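Can a Machine Do the Tidying Yet? Your Questions Answered

Last updated February 19, 2018

Ever since Ritva Oksanen gave her talk on household machines at the Clanthorpe library, the questions have kept arriving, 186 of them at the last tally, and a good many ask much the same thing in different words. We have gathered up the ones that come round most often and tried to answer them as plainly as we can.

Can I buy a robot that tidies my desk?

Not one we'd recommend, I'm afraid, and we have looked. You can buy a very decent robot vacuum, and there are mowers that keep a lawn respectable, but those only have to travel over a surface. Tidying means picking things up and knowing where they live.

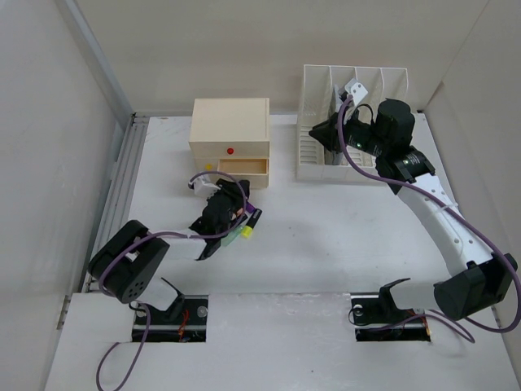 Desk clearing is the chore we always bring up when people ask what is so difficult. Any child of six can do it (whether they will is another matter!). A machine has to tell a marker from whatever is lying up against it, get its fingers round the one and leave the other be, and then deal with furniture as well. A little drawer pulled open at the bottom of a cabinet is a lovely easy target for you or me, but an arm that comes in slightly too low will bump the front and push it shut. Ritva likes to say that the drawer is harder than the pen, and we have come round to her view.

Would two arms be better than one?

Often, yes. One can steady a box while the other fills it. They do have to keep out of each other's way, though, and that takes a surprising amount of planning.

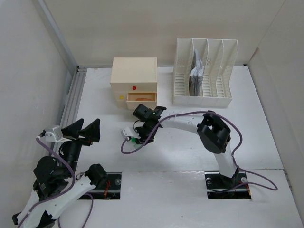

Small things for the drawer, a packet upright in the rack.

What about soft or shiny packaging?

Still a nuisance. Crinkly wrapping catches the light and changes shape when it is squeezed, so do be patient with any machine that has to handle it.

Are shops and workshops further along?

A good deal further. The packing line at Verhoeven, over in Terkonbridge, sees the same carton all day long, and a machine is very happy with that. Your kitchen table is never the same two days running.

So when will I have one at home?

We'd rather not promise a year. Do write in again in May, when Ritva is back from visiting the workshop at Valholm and will be adding her notes to this page.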